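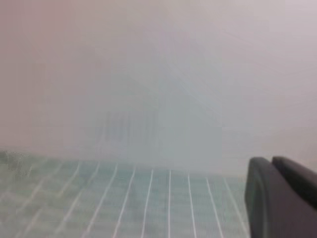 8月　Nirdale 暮らしの音研究会

4. 夕方のチャイムはどのように聞き分けられているか

4.1 調査の背景と二つの町

前節までは、町の放送チャイムがいつごろから鳴らされ、どのような曲が選ばれてきたかを、主に役場の古い広報紙をたどりながら見てきた。少し寄り道の多い記述になってしまったが、曲の選び方には土地ごとの事情が思いのほか濃く残っており、そこを飛ばして聞き手の話に移るのはどうにも惜しかったのである。本節では、いよいよそのチャイムを聞いている側の人びとに目を向けたい。

調査を行ったのは、谷あいの町 Tirkness と、平野に開けた Nirdale の二か所である。Tirkness では山が音を返すため、同じ旋律が少し遅れて二度、場所によっては三度聞こえる。一方の Nirdale は遮るものが少なく、風のある日には隣町の放送まで届く。どちらの町でも夕方の五時に曲が流れるが、Tirkness のものは下がっていく短い旋律で、Nirdale のものはそれより長く、途中に一度だけ明るく上がるところがある。住民に尋ねると、たいていの方が口ずさんでくださる。ところが、その口ずさまれた旋律が、放送されている旋律と少しずつ違う。音が一つ抜けていたり、終わりの二音が入れ替わっていたりする。私たちがこの調査を思い立ったのは、そうした小さな違いに何度も出会ったからであった。

毎日聞いている音を、人はどのくらい細かく覚えているのだろうか。硬貨の絵柄や時計の文字盤のように、見慣れたものほど細部が記憶に残りにくいことは、目で見るものについては繰り返し論じられてきた。耳で聞くもの、とりわけ自分で選んだわけでもなく暮らしのなかに流れ込んでくる音については、まだ手薄なところが多いように思われる。

4.2 音源の用意

まず、両町の放送を現地で録音した。録音は静かな日を選び、住宅地、川沿い、学校の前など、日ごろ人が音を耳にする場所で行った。スピーカーの真下で録れば音は明瞭になるが、そのような聞き方をしている住民はほとんどおられないので、あえて少し離れた場所の音を基本とした。犬の声や自転車のブレーキの音が入ったものも、旋律が聞き取れるかぎり残してある。

次に、この録音をもとに変形版を作った。一音を高くしたもの、一音を抜いたもの、テンポをわずかに速めたもの、響きを短くしたもの、末尾の二音を入れ替えたものなどで、元の録音を含めて音源は23種類となった。変形の度合いについては、研究会のなかでもずいぶん話し合いを重ねた。大きく変えれば誰にでも分かってしまうし、小さく変えれば作った私たちにも分からない。最後は、予備調査に協力してくださった方がたの半数ほどが首をかしげる程度、というところに落ち着いた。

再生には据え置き型の Kenard を用い、音量は座席の位置で測って揃えた。会場には両町の集会所の和室と会議室を借りた。和室は畳と障子が音をやわらかく吸うため、会議室とは響きが違う。この差をなくすことも考えたが、会場を一か所に絞ると遠方の方に来ていただけなくなるので、会場の別を記録に残し、分析のときに考慮することとした。

4.3 参加者と手続き

参加者は300人を超え、年齢も十代から八十代までと幅広かった。募集は回覧板と店先の貼り紙で行ったが、実際には近所の方に誘われて来られた方が多かったようで、受付の前で世間話が始まり、開始が遅れることもしばしばであった。こうした集まり方は標本として偏りをもつ。それでも、日ごろの暮らしのなかで音を聞いている方がたに、普段着のまま来ていただけたことは、この調査にとって何よりありがたいことであった。

参加者には一人ずつ席についていただき、音源を聞いたあとで「いつもの曲」か「いつもと違う曲」かを答えていただいた。あわせて、その答えにどれほど自信があるかも尋ねた。回答には押しボタンが一列に五つ並んだ箱（図3）を用い、どのボタンをどの答えに当てるかは、始める前に口頭で説明して何度か練習していただいた。紙に丸をつけていただく方法も試したのだが、筆記に気をとられて次の音を聞き逃す方があり、手もとで押すだけの方法に改めた経緯がある。 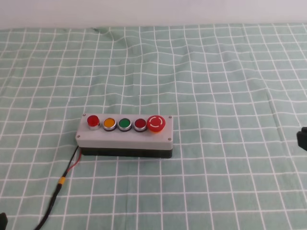

練習のあいだは、チャイムとは関わりのない童謡を流した。童謡が懐かしいと言って歌い出される方もあり、会場の空気がほぐれたのは思わぬ効用であった。本番では一人あたりに聞いていただく数を抑え、途中に必ずお茶の休憩を入れた。休憩中には、チャイムにまつわる思い出を自由に話していただき、お許しを得られた分だけを書きとめた。この聞き書きについては次節で改めて扱うつもりである。

4.4 集計と結果

得られた回答は全部で3788件であった。このうち、再生中に雑音が入ったもの、押し直しがあってどちらの答えか定まらないもの、両町の外に住んでおられる方の回答などを除き、3129件を分析の対象とした。除いた回答が少なくないことは承知している。けれども、答えの定まらないものを私たちの推測で振り分けるよりは、数が減っても迷いのないものだけで考えたいと思ったのである。

結果を大づかみに述べると、もっともよく気づかれたのはテンポの変化であった。ほんのわずかに速めただけでも、多くの方が「なんだか急かされるようだ」「落ち着かない」とおっしゃり、いつもと違うと答えられた。これに対して、一音を抜いたものは驚くほど見過ごされやすかった。とくに Nirdale の長い旋律では、中ほどの音が一つなくなっても、いつもの曲と答える方が大半であった。旋律の中ほどは、聞き手の頭のなかで補われているのかもしれない。

末尾の入れ替えについては、二つの町で傾向が分かれた。Tirkness の方はこれによく気づき、Nirdale の方はあまり気づかなかった。先に述べたとおり、Tirkness では山からの返りで終わりの音が重ねて聞こえる。毎日の夕方に末尾だけを余分に聞いていることが、記憶の確かさにつながっているとも考えられる。もっとも、旋律の長さも曲の作りも町によって異なるのだから、これを地形だけのせいにするのは早計であろう。同じ曲を使っている谷と平野の町を探して比べることができれば、もう少しはっきりしたことが言えるはずである。

響きを短くした音源では、年配の参加者から「近くで聞いているようだ」という感想が寄せられた。いつもと違うと感じながらも、曲が違うのではなく自分のいる場所が違うのだと受けとめておられたわけで、この二択の尋ね方では十分にすくい取れない答えであった。設問の作りが粗かったと反省している。

自信の度合いについても触れておきたい。正しく答えた方が必ずしも自信をもっておられたわけではなく、むしろ長くその町に住んでおられる方ほど、間違ったときにも迷いなく答えられる傾向が見られた。これは決して耳の衰えを示すものではないと私たちは考えている。長年聞いてこられた方のなかには、機器の更新の前と後の音が両方とも「いつもの曲」として収まっており、少しばかりの違いはその幅のなかに包まれてしまうのではないか。実際、Tirkness では以前 Pacheco の放送設備が使われており、当時の音はもう少し低く、丸かったと話してくださる方が何人もおられた。

4.5 本節の限界

会場で椅子に座り、耳を澄ませて聞くチャイムは、台所や田んぼで聞くチャイムとは別のものである。この点は参加者からも率直なご指摘をいただいた。夕方の五時に流れるからこそ夕方の曲なのであって、昼前に聞かされても調子が出ない、というのである。まことにもっともなご意見で、時刻を合わせた調査も検討したが、放送そのものと重なってしまうという難しさがあり、今回は見送った。次節では、休憩中の聞き書きをもとに、人びとがこの曲を何の合図として聞いてきたのかを順に見ていく。

読者からのコメント

・谷の町で育った者です。チャイムが二度聞こえるのは当たり前だと思っていて、町を出てから一度しか鳴らないことに驚きました。末尾の話、とてもよく分かります。

・除外した回答の内訳を表にしていただけると助かります。雑音による分と町外の方の分では、意味合いがかなり違うように思います。

・うちの町は去年曲が変わりました。母はいまだに前の曲を歌いながら洗濯物を取り込んでいます。聞き書きの節も楽しみにしております。

・練習に使われた童謡の曲名はどこかに載っていますか。前の節も見たのですが見つけられませんでした。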